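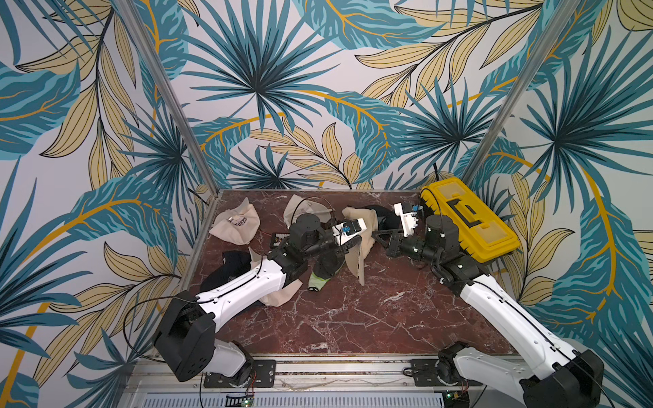
The two-arm cell with the white parallel grippers on, working through a pile of small fabric stuff.

6 min read

Brallavby Parallel Gripper, pair, white

OK, so this is the page for the white grippers, and I'm going to write it the way I'd tell you over the phone, since that's how most of you end up ordering anyway. I've been running a pair of these against the Michalík two-finger and the older Trurnorlow hand, all on the same arms, same table, same pile of socks and rags. Yayra Odoi did half of the runs so it wasn't just me cheering for my favorite.

Price is $425 each. Weight is 172 grams with the stock fingertips, a bit more if you put the rubber ones on (do put the rubber ones on).

What I like

They're slim! The Michalík is a lovely piece of machining but it's wide, and when you bring two arms in nose to nose to pass something across, the bodies bump before the fingers get anywhere near each other. With these I can point one gripper right at the other and still have room for a handful of cloth in between. If you do handovers, that alone might settle it for you.

They also hold thin fabric without chewing it up. I set the grip force low, at 40 on the slider, and left it there for socks, a baseball cap and a bunch of beige rags. The cap was the hardest. The brim is stiff and the crown is floppy, so you want to come in from the side and pinch the brim, and if you go for the button on top you'll be there all afternoon.

What I don't like

The fingertips are smooth out of the box. Fine for a folded rag, pretty bad for a sock lying flat on polished stone. You get one finger under and the sock just scoots away from you. We swapped to the rubber tips after the first morning and it got a lot better, but they really should come in the box and they don't. I've asked Brallavby. Still asking.

The cable is also on the short side. It'll reach down the upper link if you leave a loop at the shoulder, and you need that loop, so don't zip-tie it tight to look neat. Yayra did, and we got a nice clean connector pop the first time the arm folded back. Braria makes an extension that fits and I keep those on the shelf.

How it stacked up

We did 1,662 picks altogether, split between the three. The Brallavby was best on cloth and on handovers. The Michalík won on anything hard, like brackets and little boxes, and its fingers close dead straight every time, which I can't say for the other two. The Trurnorlow is tough and cheap to fix, and I'd still put it on a teaching bench, but it's slow to open and that gets old fast.

If you want one gripper for a bit of everything, buy the Michalík. If it's mostly laundry type stuff, get these.

Fitting

Four screws and one plug. The adapter plate is included for the arms we sell. Run the homing routine before you tighten the last two screws, then run it again after. Check that both fingers meet in the middle, and if they're off by a hair, loosen the left tip and nudge it over.

In stock as of 4/7/19. Rubber tips and the Braria extension are listed separately under spares.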